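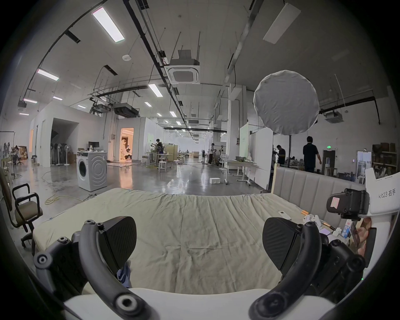
In Praise of the Plain Black Pad

I have been comparing hand-held grippers since June, and I've come around to an opinion that will annoy a few of my friends at Zacharias: most of us fuss far too much over the motor and the controller, and far too little over the two bits of rubber, foam or whatever else it is that touches the object.

Take bed work, which I happen to love. A wrinkled sheet is a miserable thing to pick up. There's no edge to grab in the middle of it, and every fold looks like every other fold to the camera. I tried 14 finger and pad pairings on the Gitetti handle and then the same ones on the Givutness, and the handle hardly mattered! What mattered was the texture of the pad and how far it leaned inward at the tip. With a good pair I could pinch up a single layer 17 times out of 20, and with a poor one I was chasing the same crease across the mattress until suppertime.
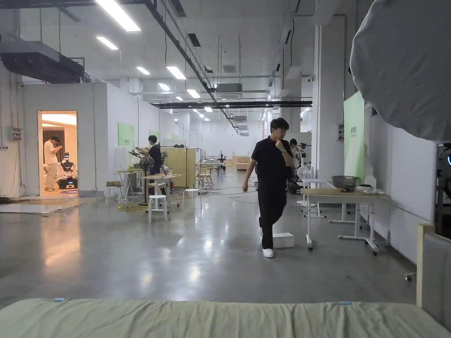 Chie Ueda, who taught me most of what I know about this back in Flultdale, disagrees with me, and warmly, over long lunches. She says a wide opening comes first, and that a person can get used to any pad if the fingers spread far enough. She may be right about game controllers and remotes (I dropped plenty of those with the narrow set). But for cloth I'd still spend my money at the fingertips, and I'd want to see a maker sell pads by the bagful, cheap, in five or six textures, so the rest of us could quit cutting our own at the kitchen table.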